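Progress report to the Mendonça Fund
Project: Shared meals and cooking evenings in Fladholm and Kullen
Report date: 24/03/2024

1. Where we are now

The project has now run for one half of the grant period. We have opened both of the places that we promised in the application, the one in Fladholm in September and the one in Kullen two months later. Kullen was planned to open at the same time as Fladholm, but the ventilation in the kitchen was not approved at the first inspection and we had to wait for a new fan. The delay did not cost the fund any money, as the owner of the building paid for the work.

In Fladholm we serve dinner once a week and in Kullen every second week. People pay what they can in a box by the door. Those who wish to help with the cooking come two hours earlier.

2. Participation

Until now 275 different persons have eaten with us at least one time. Of these, 212 live in Fladholm or very near to it. The number from Kullen is lower than we hoped. We believe that the bus is a large part of the explanation, because the last one leaves before the dessert is on the table. We have written to the bus company and asked if the evening bus can leave later on our dates, and we are still waiting for an answer.

The age of the guests is more mixed than we wrote in the application. We expected mostly older people who live alone. They do come, but families with small children also come early and go home early, and this has changed how we plan the evening. We now serve the soup in two rounds.

3. Food and suppliers

The vegetables come from a farm in Kestholm which sells us what the shops do not want because of size or shape. In the winter this meant very much cabbage and beetroot. Some guests complained about the cabbage, and they were right, so from January we bought more onions, lentils and canned tomatoes to have some change. This made the food cost for each meal a little higher than in the budget. It is still inside the limit that the fund has set.

Bread was a problem for a long time. The bakery that we first had an agreement with closed, and we paid the full shop price for several weeks. We now bake the bread ourselves in the afternoon.

4. Equipment

We have bought the large pots, the second refrigerator and the serving dishes from the approved list. The dishwasher is not bought yet. The model in our application is no longer sold, and the newer one needs another water connection. We have asked for two offers and will send them to the fund before we order.

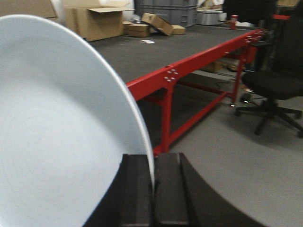

Storage is still difficult in Kullen, where we share the cupboards with a choir and a sewing group. We would like to use the money left from the item "Transport" to buy one cupboard with a lock. We ask the fund to confirm that this is allowed.

5. Changes in the plan

The cooking course for beginners is moved from spring to September. We have 11 persons on the list and place for 10, so we will try to make room for the last one. The recipe booklet will be ready for the start of the course and will be printed in one color to save money.

6. Next period

Before the summer we will hold one outdoor dinner in each place, order the dishwasher and make a short survey among the guests in Kullen about days and times. The accounts for the first half are sent separately, together with the receipts. The next report will follow when the course has started.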